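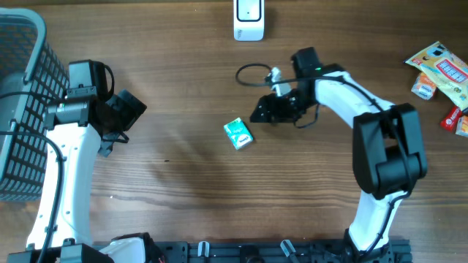 Ticket 301: Right follower arm lags during teleop, episodes rejected at export

Status: Open, waiting on part
Station: Hirnau, two-arm table
Task: Snack sorting into gray basket, remote control by leader arms
Opened: May 26, 2018

Problem

When the operator drives both arms at once, the right follower trails the leader. The left one keeps up. The delay is small at the start of a session and gets worse after over 7 minutes of steady work. The export check then rejects the episode because the right arm's commanded and measured positions are too far apart. Recordings where the operator mostly uses the left arm pass.

What was ruled out

Leader calibration. Redone on both sides, with the zero pose checked against the printed card. No change.

Operator technique. Two operators ran the same task and the lag came up for both. One moves a good deal faster than the other, so speed is not the whole story.

Power. Swapped the left and right supplies at the wall. The fault stayed with the right arm.

Recording software. Ran teleop with logging turned off. The right arm still trailed, and you can feel it by hand at the leader – the follower arrives after you have already stopped.

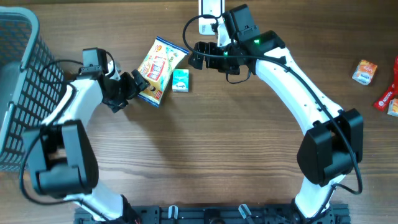 Cable routing was next. The loop on the right arm has to leave enough slack for the wrist to turn fully, and a tight loop will load the joint and look a lot like a slow servo. We reclipped it with more slack and ran the sorting task again with the usual mix of items. The small packs are the useful test, as the operator has to make short corrections near the table and any delay shows up as overshoot. Overshoot was a little lower than before, but the export check still failed 2 episodes.

Then we swapped the data lines at the controller, left for right. The lag did not follow the line. That leaves the arm itself, most likely the elbow servo, where the reported load climbs through the session.
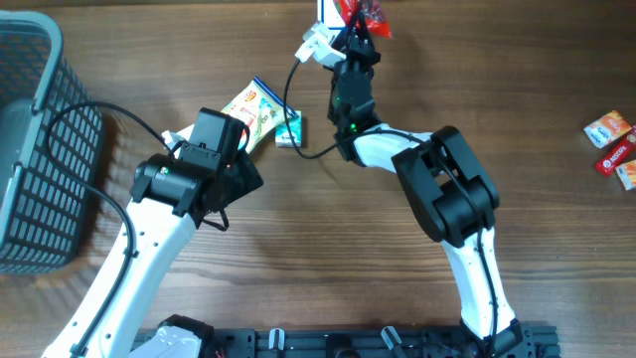
Limsakul support read the load log and agreed on the elbow. They asked for the firmware version on each joint. The right elbow is one release behind the rest, probably from when it was replaced in October. Updating it through the Wisto tool stopped at the verify step both times, so the old version is still on there.

Workaround until the part arrives

Keep sessions short and let the right arm rest between them. Have the operator do the grasp and the drop with the left arm, and use the right only to steady an item. Tag these episodes "left-lead" so they can be kept apart from the normal set at training time.

Next steps

Replacement elbow servo ordered through Stovside. Update its firmware on the bench before fitting, then recalibrate and rerun the export check on a full session. Leave the rejected episodes in the holding folder. Do not delete them yet – Limsakul may want the raw joint data.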